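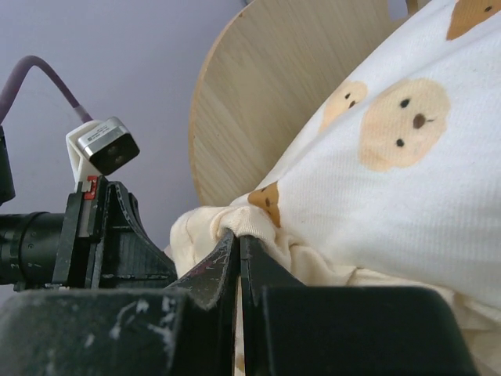
Who can take part in the Fitergate bedding study?

Any adult who lives in the Brornbridge or Tumgate service area, has a working washing machine at home, and does the laundry for at least one child under 10.

Call for Participants: Home Laundering and Wear of Children's Printed Bedding
Study name: Fitergate
Run by: Tierney Textile Testing, Brornbridge
Study lead: Theresia Sutter
Enrollment and household contact: Gobnait Brophy
Places available: 633 households
Applications close: August 29, 2026

Background

Laboratory wash tests use fixed loads, fixed detergent doses and water of known hardness. Home laundry varies on all of these points, and it also includes steps the lab tests leave out, such as overnight soaking, stain sticks, line drying in direct sun and ironing over the print. Fitergate compares wear on printed cotton pillowcases washed at home with wear on the same pillowcases washed under lab conditions. The properties measured are color change, shrinkage in length and width, seam strength, pilling, and the condition of any ruffle or edging.

The study is limited to children's pillowcases. Adult bedding, blankets, mattress covers and sleepwear are outside its scope.

What participants receive

Each household is sent one kit containing two printed pillowcases from the same production lot, a paper wash log, water hardness strips, a measuring tape and a prepaid return mailer. One pillowcase is marked A and the other B on the sewn-in label. Pillowcase A is used and washed. Pillowcase B stays in its sealed bag, away from light, until it is returned.

Prints are assigned by lot and cannot be chosen. Requests to exchange a print will be declined unless the item arrives with a visible fault.

What participants do

Use pillowcase A on the child's bed as the regular pillowcase for the full term of the study.

Wash it once a week with the household's normal load, detergent and settings. Do not change the routine for the study. If bleach is normally used on bedding, use it and write it down.

Enter each wash in the log on the day it is done. An entry consists of cycle name, temperature setting, spin setting, detergent type, dose, additives, drying method and whether the item was ironed. A space for remarks is provided. Remarks are read but not coded.

Test the tap water with one strip before the first wash and one strip after the last. Write the readings on the inside cover of the log.

Measure pillowcase A flat on a hard surface, with the tape, before the first wash and after every fourth wash. Record length and width to the nearest eighth of an inch. Do not stretch or press the fabric before measuring.

Return both pillowcases and the log in the mailer within 3 days of the final wash. Pillowcase A should be clean and fully dry when packed.

Extra washes after spills or illness are allowed and are logged in the same way. Missed weeks are left blank. Do not wash twice in one week to make up for a missed one.

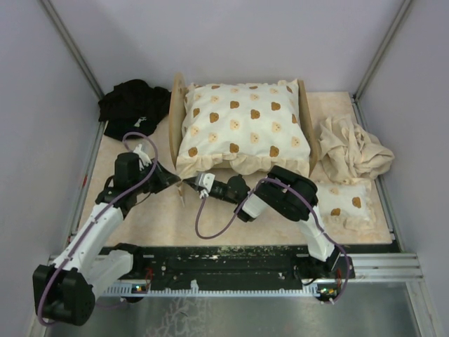 Does the pillowcase have to be washed separately from other items?

It goes in with whatever load the household would normally wash bedding in, and the log has a line for the other items in the drum.

Eligibility in detail

Applicants must be 18 or older and be the person who does most of the household's laundry. The child must sleep in the home at least five nights a week and use a standard-size pillow. Front-loading and top-loading machines are both accepted. Shared machines in apartment buildings are accepted if the same machine can be used each week.

Households that use a laundry service, a laundromat or a commercial machine are not eligible. Households with an employee of Tierney Textile Testing, or of any company that makes or sells detergent or bedding, are not eligible. One application per address.

Applicants should not enroll if the child has a known sensitivity to cotton, textile dyes or fabric finishes. A data sheet for the fabric and inks is available on request before enrollment.

Selection

Places are filled by postal area and by machine type so that both service areas and both main types of machine are represented. An application that meets every condition may still be turned down when its group is full. These applications go to a reserve list, which is used if a household withdraws before its kit is mailed.

Payment

Payment is made by check or prepaid card after both pillowcases and the log have been received. Partial payment is available to households that withdraw after the halfway point and return their materials. Water, power and detergent costs are covered by a flat allowance included in the payment. The current rates are printed on the consent form.

Returned pillowcases become the property of the laboratory. Seam testing destroys the item, and it cannot be sent back.

Data handling

Logs are identified by household number only. Names and addresses are kept in a separate file used for mailing and payment, and are deleted when payment has cleared. No information is collected about the child other than age in years. Please do not send photographs of the child or write the child's name in the remarks.

Participants may withdraw at any time by phone or letter and do not have to state a cause. Log data received before withdrawal will be kept unless the participant asks for it to be removed.

How to apply

Application forms can be picked up at the front desk of the laboratory in Brornbridge or the Tumgate public counter, or requested by phone from Gobnait Brophy at extension 1610. The form asks for the make and age of the washing machine, the detergent in current use, the usual drying method and the age of the child. A separate box for comments on local water supply or machine faults takes up to 2000 characters.

Incomplete forms are returned once for correction. Forms without a signature are not processed. Applicants will be told the result by mail, and kits are sent after the signed consent form has been received.

Technical questions on test methods should be addressed in writing to Theresia Sutter at the laboratory. Questions on eligibility, payment or replacement of damaged kits go to the enrollment desk.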